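Home | Docs | FAQ | Forum | Contact

Plernon sorting stack: frequently asked questions
By the Plernon tooling group, updated in December
14 comments - 6 shares

What does Plernon do?

Plernon is the software layer between the cameras and the arms. It takes in the images, makes a guess about which cloth is where, chooses one item and one container, and sends the motion to the controller. The version described on this page is the one we use in Irkdale, with two arms and one table.

Does the planner need every camera at every step?

No. Each view gets a quality score before it goes to perception. The score looks at sharpness, brightness and how much of the known table outline can be found. If a view falls under the limit, the planner continues with the remaining views and writes a line in the log.

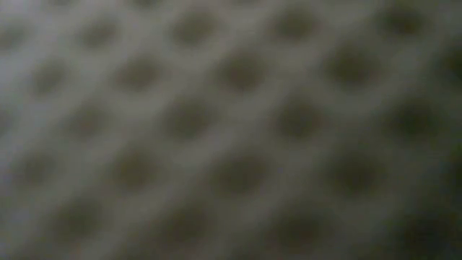 The limit is set in the file views.conf, and the default is 31. In a dark room you may lower it to 21, but please check the log after you do it. A repeated pattern with soft edges can still get a fair score for brightness, and for this reason the outline test should stay switched on.

Which items can it tell apart?

The model was trained for towels, shirts, trousers and thick fleecy pieces. It does not try to name every garment. It gives a class, a main color and a confidence. Dark clothes that touch each other are the most common mistake, and they are often joined into one item. You can ask the planner to lift and look again before it decides - this costs time, but it helps much more than a second pass over the same image.

How does it choose between the two arms?

First by reach, then by what the other arm is doing. Each arm has its own zone, and the middle of the table is shared. Only one arm can hold the lock for the shared part. If you see an arm wait for more than six seconds, look in the log for a lock that was not released. In the Dodden release this could happen after a failed grasp. Wako, the release that followed, has a timeout.

Must the containers stand in a fixed place?

They must be inside the mapped area, but the exact place is found again at the start of every cycle. Bins with hard walls are easy. Fabric bins change their shape, so we treat the opening as a region and let the gripper release the cloth above the center of it.

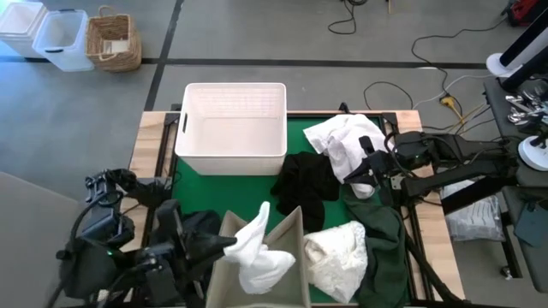

Irkdale_user2 writes that the release height should be a setting for each container and not one value for the whole table, as long pieces still catch on the rim of a soft bin. We agree. It is planned, and until then you can add an offset in the container file by hand.

Can I run it without arms?

Yes. Start it with the option --dry and it will read recorded images and print the plan. No controller is needed.

Where do I report a problem?

In the forum, under Tooling. Please attach the log and your views.conf, and write which release you have.

Back to top | Older questions | Share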